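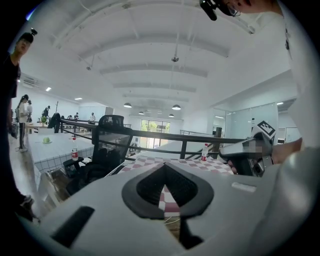

2 min read

I have spent most of the year trying to persuade a policy that a water bottle is still a water bottle when you move it ten centimetres to the left. Progress has been made. I'd stop short of calling it a result, but Lụa Lò has already put it on a slide, so I suppose it is one.

The old recipe was simple. Collect 800 demonstrations with the hand-held grippers, train on the lot, go home. We did that in April and the policy succeeded on 62 of 101 trials, which sounded decent until Châu Phí pointed out that most of the failures came from the same corner of the table.

So we changed what we asked people to do. Each demonstrator now starts badly on purpose: gripper too high, wrist turned the wrong way, approach from a daft angle. Then they recover and finish the task as normal. It is surprisingly hard to get careful people to be clumsy on request. Châu has a gift for it.

With up to a third of the data swapped for these bad starts, and the total kept the same, the policy got through 3 more corners of the table than it used to. Fine, there are only four. It also dithers less before closing the fingers, though I haven't found a measure of dithering that Lụa will accept.

The checked tablecloth stays for now. I want to know how much the policy leans on those squares to work out where it is, and I have a nasty feeling the answer is "a lot". Plain cloth next, then the Vatanville kitchen, if they'll still have us.

Sep 1, 2020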